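Against the well-set table

Every few months somebody at work forwards me an article about how the room shapes the meeting. The one that arrived in May was about tabletops. White ones, it said, promote openness. I have sat at white tables for most of my working life and have been lied to across nearly all of them, so I read on in a poor mood.

The argument, if I can call it that, goes like this. People behave better in a room where things have been laid out for them. Give each person a drink, a coaster, a sheet of paper, a microphone of their own, and they will feel expected. Feeling expected, they will contribute. Contributing, they will stop sending emails afterward to say what they should have said at the time. There was a figure attached to this, as there always is, and no word on how anyone arrived at it.

I organize meetings for a living, or did until the title was changed to something longer. I have set out more bottles of water than I care to remember. I don't believe they have improved a single decision.

Consider the water itself. It's the first thing people ask me about when they book a room. Will there be water? There will. There is a kitchen down the hall with a perfectly good tap, and there are mugs in the cupboard above it, and still it has to be a bottle with a screw cap, placed in advance, one to a seat. Hamish Lowther, who trained me, called this "the welcome." I called it hauling. When the meeting ends a good number of the bottles stay behind with a swallow or two left in them, and you can't put those out again, and you can't very well pour them on the plants with people watching.
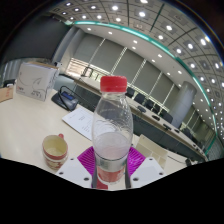 The bottle and the mug, side by side as usual.

The mug is where the theory starts to wobble for me. If the bottle made people feel looked after, they wouldn't bring a mug as well. But they do. They bring the one they like, with a pattern on it, and they park it right beside the drink we've provided, and for the next two hours it's the mug they hold onto while they think. I've watched a deputy director cradle an empty one through an entire budget review. It was hers, and I suppose that was the point of it. You can't supply that from the stock cupboard.

I put this to Elvira Mamani, who runs the rooms at Kumavberg and takes all of it more seriously than I do. She disagreed with me straight off. In her view the bottle isn't for drinking. It's a place marker. It says somebody thought about how many of you were coming, and it gives a nervous person something to do with their hands. She has a point about the hands. I'm less sure about the thinking, because in my experience the number of bottles reflects the number of chairs, and the number of chairs reflects whatever the last meeting left behind.

Then there are the microphones. I understand them in a big room. If you have a long curved table and people at the far end of it who can't hear, by all means, give them a microphone. But I've seen them switched on for a group of six who could have passed each other the salt. The effect is the opposite of what the article promised. People who were chatting a minute before lean in, clear their throats and start speaking in minutes. "I would just like to note," they say, to someone whose knee they could touch. Yasuo Arai, a very funny man in a corridor, has never said anything funny into a gooseneck. He told me once that the bend in it made him feel he was being listened to by a heron.

The believers say this is formality, and formality is good, because it stops the loud ones from running over the quiet ones. Maybe. What I've noticed is that the loud ones learn where the button is before anybody else does.

I have more patience for paper. I know we were all supposed to be done with it, and I sat through the presentation in which it was explained to us that we were. Paper has outlasted the presentation. Give people a blank sheet and about half of them will do nothing with it, and the others will cover it in arrows, boxes, a phone number, a drawing of a sort of shed. Those sheets are the only honest record of some meetings I've been to. The official summary says the group "explored options." The sheet says "WHY??" with a circle around it.

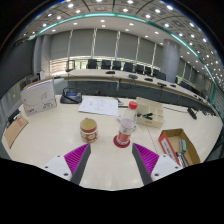
What bothers me about the tidy-room school is that it has no place for the stuff that gets used. The photographs in these articles show a bare expanse with a bottle every metre, like a golf course. Real tables pick things up. A cardboard box gets opened and left open because it has the pens in it, and everyone knows it has the pens in it, and it's a good deal more useful than the leather-look holder we were talked into buying from a catalogue. A plastic tray with compartments turns up, meant for one kind of thing and soon home to another. Clips, a stray bit of cable, the box something came in. I used to clear all this away at the end of the day, and the next morning somebody would come and ask me, quite politely, where I'd put it.

So I ran a test, if you'll allow me the word. I had 2 rooms to look after that spring. One I set the proper way, with every bottle on its coaster and every label facing the chair. In the other I put a jug on the side, left the pens in their box and let the table look after itself. I kept it up for a month. I asked people how their meetings had gone, which is a question they're not used to, and I wrote down what they told me.

They told me the room was too warm. They told me that in both rooms, in nearly the same words. One person in the proper room said the coasters were nice. One person in the other asked if we'd run out of water, and I pointed at the jug, and she said oh. That was all I learned about the effect of the setting on the conversation. Nelli Kauppinen, who sat through meetings in both, couldn't tell me afterward which had been which.

I don't claim this proves anything. A month isn't long, and I was hardly neutral. But if the layout of a table had anything like the power claimed for it, I'd have expected a flicker.

I'll concede the coaster. A glossy white top shows every ring, and it's me who wipes it. That's a cleaning argument, though, and I'd be happier if it were made as one. The same goes for the bottles: they have caps, caps stop spills, and spills near a microphone are expensive. Fine. Put that in the article. Leave out the part where the cap makes us more generous toward one another's ideas.

Meanwhile the room booking form has been revised again. Under "table setting" there are now three choices where there used to be one, and the cheapest of them is called Essential. It's a bottle and a coaster. I asked Eero Seppälä, who wrote the form, whether a group could choose nothing at all, and he said they could, but they'd have to put it in the comments box and somebody would probably ring to check.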